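Home | Projects | Reports | Staff | Contact

What the Listings Said: Shophouse Rents Along One Road in Hanoi

Project report by Yến Lý, Tuấn Ninh and Đức Đàm
Supervisor: Kieran Naylor
2 April 2018

1. Why we looked at this

Every listing site we opened told us the same thing about shophouses on the west side of Hanoi: good location, busy street, rents rising, hurry. We wanted to know if the asking rents on one road backed any of that up. The road is about two miles long and has a market at one end and new apartment blocks at the other. Most of the houses have a shop on the ground floor and rooms above.

2. How we collected the listings

We copied every shophouse listing for the road that appeared in February on two sites, Fovton and Mridha. That gave us 269 listings. We then threw out repeats, meaning the same house posted by different agents or by the same agent under a new headline. After that we had 196. So more than a quarter of what looked like supply was the same houses again, and a reader scrolling through would have no easy way of knowing it.

Tuấn matched the repeats by address and floor area. Where the address was missing he used the photos, and we admit that step is weak. Two narrow houses with the same tiled front can look very much alike. 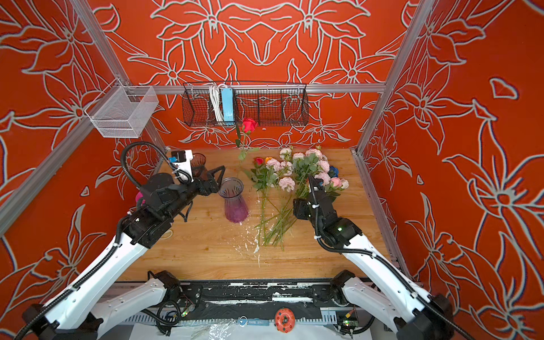

Figure 1. Lily-pattern wallpaper in orange-red, with wire baskets on the metal framing.

3. What we found

Only 90 of the remaining listings gave both a rent and a floor area. The rest said "call for price" or gave one figure without the other. Any claim about average rent on this road is therefore a claim about fewer than half of the houses, and probably the ones whose owners are most willing to bargain.

Within that group, houses near the market asked for more per square meter than houses near the apartment blocks. That is the opposite of what the agents' text says. The word "potential" showed up mostly at the apartment end, where the asking rents were lower. We don't read much into this. An asking rent is a wish, and we have no signed leases to compare it with.

We wrote to the agency Proltholm, which had posted more of the listings than anyone else, to ask how its rents are set. The reply said prices "follow the market" and gave no further detail.

4. Problems

One month is too short. The lunar new year also falls in February this year, when many owners stop posting, and we should have thought of that before we started. Đức Lục, who read our draft, pointed out that some upper floors may be rented separately — in that case our floor areas are wrong for those houses. We had no way to check from the listings.

We visited 3 of the houses. One had already been let but was still online when we handed in this report.

5. Next steps

Another group could repeat the count in a quieter month and ask tenants what they pay. The spreadsheet is in the Jekel shared folder, with the repeats marked in a separate column.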